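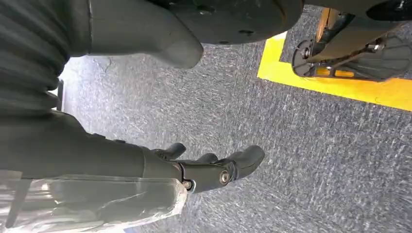
Hand and forearm over the carpet, with yellow tape marking the floor.

Planning a Robot Purchase: FAQ
Updated 2018-10-14

We were offered a price on the robot alone. What else goes in the budget?
Hands! Get them quoted on their own line, with spare fingers and fasteners. At Rutard we set aside 70 percent for the robot and its hands and keep the rest for floor space, training and repairs.

How many hands should we order?
Order 2 per arm if you can. Swapping one out in the middle of a busy day is a wonderful feeling (really!) compared with waiting on a shipment.

Do we need a special floor?
Ask the seller first, but low-pile carpet has been fine for us. Do plan on wide floor tape in a bright color. We paid $100 for ours and used every bit of it.

What does a year of small parts cost?
Our last one came to $1,473, mostly screws, covers and straps. Your number will depend on your hours.

Ekton or Ospina for the service plan?
We've had both and liked both. Ekton answers faster, Ospina includes loaner parts. Read the travel fees before you sign.

Can we come and see yours?
Please do! Write to Marwa Benmoussa at the Pudska lab and bring your floor plan along.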